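Cliltness 생활 소식 > 정리와 청소 > 빗과 작은 바구니

연말에 하는 작은 정리: 머리빗의 자리를 정하기

2021년 12월 21일

안녕하세요. 이번 소식지에서는 큰 가구나 옷장 이야기를 쉬고, 아주 작은 물건에 대해서 쓰려고 합니다. 머리빗입니다. 저는 한국에 와서 산 지 여러 해가 되었지만 아직 글을 쓸 때 사전을 옆에 둡니다. 그래서 문장이 조금 딱딱해도 이해해 주시면 감사하겠습니다.

지난 8월 소식지에서 욕실 선반 정리를 소개한 다음에 독자 여러분이 편지를 많이 보내 주셨습니다. 그중에서 제가 제일 오래 생각한 질문은 "빗은 어디에 두어야 합니까?"였습니다. 짧은 질문인데 대답이 쉽지 않았습니다. 우리 집에서도 빗은 항상 다른 곳에 있었습니다. 세면대 위에 있을 때도 있고, 소파 틈에 있을 때도 있고, 한 번은 신발장 위에서 찾았습니다. 아침에 바쁜 시간에 빗을 찾으면 마음이 급해지고, 결국 손가락으로 머리를 정리하고 나가게 됩니다.

저는 처음에 서랍을 사용했습니다. 칸막이를 사서 서랍 안을 나누고 빗, 머리끈, 핀을 따로 넣었습니다. 보기에는 아주 깨끗했습니다. 그런데 가족들은 서랍을 열고, 빗을 꺼내고, 사용하고, 그다음에 서랍 위에 그냥 두었습니다. 서랍을 다시 여는 일이 귀찮았던 것 같습니다. 저도 같은 행동을 했기 때문에 누구에게도 화를 낼 수 없었습니다.

그다음에는 컵에 세워 보았습니다. 손잡이가 긴 빗은 머리 부분이 무거워서 컵이 자꾸 넘어졌습니다. 무거운 도자기 컵으로 바꾸니 넘어지지는 않았지만 컵 바닥에 머리카락과 먼지가 모였고, 입구가 좁아서 씻기가 불편했습니다.

지금 제가 추천하는 것은 구멍이 있는 작은 플라스틱 바구니입니다. 뚜껑이 없고, 한 손으로 들 수 있는 크기가 좋습니다. 빗을 씻은 다음에 넣어도 물이 아래로 빠지고, 바구니도 흐르는 물에 바로 씻을 수 있습니다. 둥근 모양은 구석에 때가 덜 끼어서 닦기가 편합니다. 색은 취향대로 고르시면 되는데, 저는 흰색을 좋아합니다. 머리카락이 떨어지면 금방 보이니까 청소를 미루지 않게 됩니다.
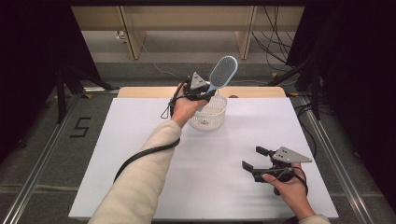
바구니를 고를 때는 빗을 가지고 가게에 가시는 것이 제일 정확합니다. 저는 Killcombe 생활용품점에 갈 때 가방에 빗을 넣어서 갔고, 진열대 앞에서 양해를 구한 다음에 직접 넣어 보았습니다. 조금 부끄러웠습니다. 하지만 그 전에 눈으로만 보고 산 바구니는 너무 얕아서 빗이 옆으로 굴러 나왔습니다. 제가 산 것은 3,000원이었습니다. 비싼 물건이 아니어도 충분합니다.

빗은 손잡이를 아래로 해서 넣으십시오. 머리 부분이 위에 있으면 빗살이 눌리지 않고 공기도 잘 통합니다. 다만 바구니가 얕으면 빗이 기울어지니까 벽에 붙여서 두거나 다른 물건과 함께 넣으시면 됩니다. 한 바구니에 빗은 2개까지가 적당하다고 생각합니다. 더 넣으면 빗살끼리 엉켜서 하나를 꺼낼 때 다른 것도 같이 따라 나옵니다.

빗을 씻는 방법도 적겠습니다. 먼저 마른 상태에서 머리카락을 제거합니다. 이쑤시개나 꼬리빗의 끝을 빗살 사이에 넣고 위로 들어 올리면 한 번에 많이 나옵니다. 다음에 미지근한 물에 샴푸를 조금 풀고, 오래된 칫솔로 빗살의 뿌리 쪽을 문지릅니다. 플라스틱 빗은 잠깐 담가 두어도 괜찮습니다. 나무 빗이나 고무 쿠션이 있는 빗은 물에 담그지 마시고 젖은 칫솔로만 닦아 주십시오. 쿠션의 작은 공기 구멍으로 물이 들어가면 마르는 데 시간이 아주 오래 걸립니다. 마지막에는 수건 위에 빗살을 아래로 해서 놓고 말립니다. 완전히 마른 다음에 바구니로 돌아갑니다.

바구니를 두는 장소는 집마다 다릅니다. 우리 집은 거울 옆 낮은 선반입니다. 욕실 안은 습기가 많아서 빼기로 했습니다. 어린아이가 있는 집이면 아이의 손이 닿는 높이를 생각해 주십시오. 아이가 혼자 꺼낼 수 있으면 혼자 넣는 것도 배웁니다. 우리 막내는 바구니에 던져서 넣습니다. 반쯤은 들어갑니다.

독자 한 분은 Papadakis 상표의 바구니를 오래 사용하셨는데 색이 노랗게 변했다고 쓰셨습니다. 창가에 두셨다고 해서 저는 햇빛 때문이 아닐까 짐작합니다. 자리를 옮기신 다음에 어떻게 되었는지 또 알려 주시면 다음 호에 싣겠습니다. 다른 분은 바구니 바닥에 키친타월을 한 장 깔아 두고 더러워지면 바꾼다고 하셨습니다. 저도 해 보았는데 청소가 편해졌습니다. 다만 빗이 덜 말랐을 때 넣으면 종이가 젖어서 바닥에 붙으니 조심하십시오.

알려 드립니다. Sutavex 문화관 2층에서 하는 정리 모임은 27일과 29일에 있습니다. 두 날의 내용은 같으니 편한 날에 오시면 됩니다. 집에서 사용하시는 빗과 작은 바구니를 가지고 오십시오. 칫솔과 수건은 모임에서 준비합니다. 참가를 원하시는 분은 이 소식지에 답장으로 이름과 원하시는 날짜를 적어 보내 주십시오.

다음 호에는 머리끈과 핀에 대해서 쓰겠습니다. 좋은 보관 방법을 아시는 분은 편지를 보내 주십시오. 제 서랍의 칸막이가 아직 비어 있습니다.

Cliltness 편집실 드림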